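4.3 Setting the Water Hardness Level

The Fesdale dishwasher has a built-in softener that must be matched to your local water supply before the first full wash. The factory setting is level 3. Ask your water supplier for the hardness value, or use the test strip packed with the manual.

1. Close the door and press Power.
2. Hold Program and Start together until the display shows H:03.
3. Press Program to step through levels 0 to 7.
4. Press Start to store the level. The display goes blank for two seconds. 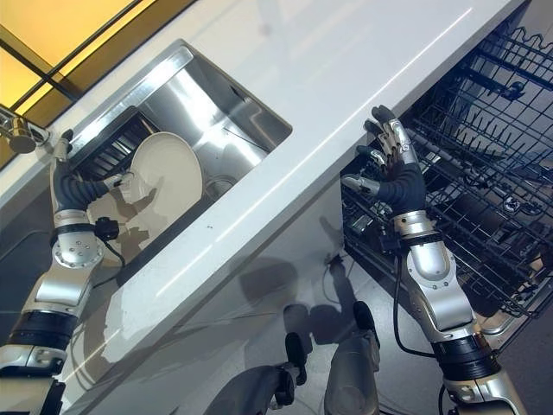 Note: At level 0 the softener is off and the salt light stays off. Skip section 4.4.

4.4 Filling the Salt Container

1. Remove the lower rack and unscrew the container cap counterclockwise.
2. First fill only: pour in 1,000 ml of water.
3. Add dishwasher salt through the funnel until the container is full. Some water will overflow — this is normal.
4. Wipe the threads clean and tighten the cap.
5. Run a Rinse program right away with no dishes loaded.

Caution: Never put detergent in the salt container. It will destroy the softener, and the damage is not covered by the warranty. 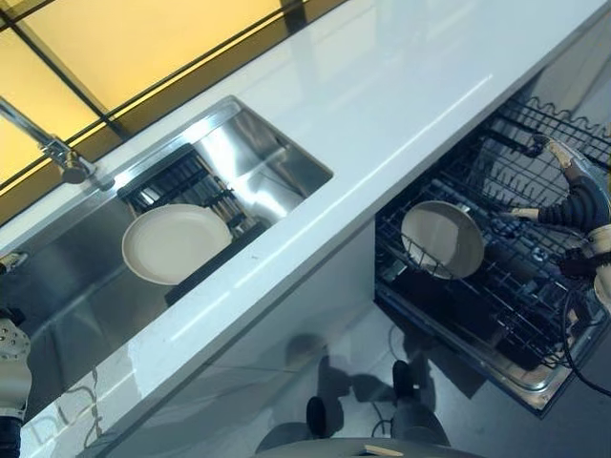 Use coarse salt made for dishwashers. Table salt contains additives that clog the valve. The salt light may stay on for several cycles after a refill while the salt dissolves. If it is still on after 63 hours, check that the cap is seated and see error code E-300 in section 9.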